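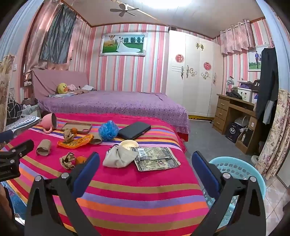
The Ruvness Household Robotics Workshop will ask its members in April to approve a two-year equipment plan that puts hand-held grippers ahead of a second robot arm. A draft was posted for members this week, and comments are open until the end of the month.

The plan covers four things: grippers, spare parts, storage, and the everyday items used in practice tasks. It sets aside nothing for a new arm in the first year. Dalia Venckus, who wrote the draft, said the group's one arm already sits idle on many afternoons while the grippers are signed out.

"We kept pricing the big machine first and then seeing what was left," Venckus said. "This time I started with the things people pick up and use every day."

Under the draft, the workshop would buy two more pairs of grippers from Jaunzems, the supplier of its current sets. The quoted price is 756 euros a pair, with finger pads included and chargers sold separately. Delivery takes 30 days from payment. A rival quote from Teka came in lower, but the Teka grippers use a different mount, and the group would have to replace its brackets to fit them.

Kęstutis Uibo asked at the last planning meeting whether the bracket cost had been counted twice in the comparison. It had been, and the corrected table is now in the draft. Jaunzems still comes out cheaper over two years, by a smaller margin than first shown.

Spare parts take up more of the budget than they did last time. Pads wear out fastest, followed by the pins in the finger joints. The group has been ordering pads a few at a time and paying shipping on each order. The new plan calls for one purchase of 70 pads, to be stored at the workshop and signed out by the pair. Pins would be bought in the same order. Cables are left out until someone checks the drawer to see which ones still work.
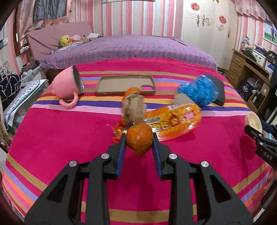

The line for practice items is the smallest in the draft and drew the most discussion. Members have been bringing things from home for tidying and sorting tasks, and some wanted a standard kit bought from a catalog. Shu-fen Kan argued against spending much on it. Small fruit is cheap at any market, she said, and a mandarin held between two blue pads is as fair a test of grip as anything sold in a box. A pink mug, a phone case and a snack wrapper on a striped blanket give the hand several different shapes and surfaces to deal with, and most homes have things like them. The draft now allows a modest sum each season for food items and replacements for anything broken, with no catalog kit.

Kan also asked that home sessions be planned along with the purchases. A set of grippers needs to travel in a case, with its chargers and a few spare pads, and the group owns only one case that closes properly. Two hard cases were added to the list after she raised it. The cases will be bought locally if the price is close to the one online – returns by mail took weeks last time.

Storage is the fourth item. Recordings from the sessions are kept on two drives, both nearly full. Raimonds Vītola, who looks after the files, asked for a larger drive plus a matching backup, and for a rule that nothing is erased from a gripper session until both copies have been checked. His estimate is that the new pair would hold more than 1000 sessions at the present settings. If the group changes the recording settings, he wants the estimate redone before anyone orders.

The question of a second arm has been moved to the plan's second year. The draft lists three conditions. The workshop must have a room with a floor rated for the base, the new grippers must have been in regular use for six months, and a service contract must be priced along with the arm itself. The current arm was bought without one, and a single repair visit used up most of that year's reserve.

Maarja Uibo, who would rather see the arm come first, said she will offer an amendment. Her proposal would lease one for three months from Irkska, a rental firm that serves small workshops. Under her version, one of the two gripper pairs would wait until the lease ended. She has asked Irkska for a written quote that includes transport, insurance and setup, and expects to have it before the vote.

"I don't object to the grippers. I use them," she said. "I want us to find out what a second arm would do for us before we write it off for a year."

Venckus said she has no problem with the amendment being heard, as long as the lease figure is complete. She added a blank row to the budget table so the two versions can be read side by side.

If the draft passes unchanged, the Jaunzems order will go out first, along with the pads and pins. The drives would follow once the invoice is settled. Cases and food items would be paid for out of the regular monthly account.

Members can read the plan on the board by the workshop entrance or ask Venckus for a copy. Comments should be in writing and should name the line of the budget they refer to. The vote will be held at the April meeting, which starts at 6:30 p.m. Members who can't attend may leave a signed ballot with Vītola before then.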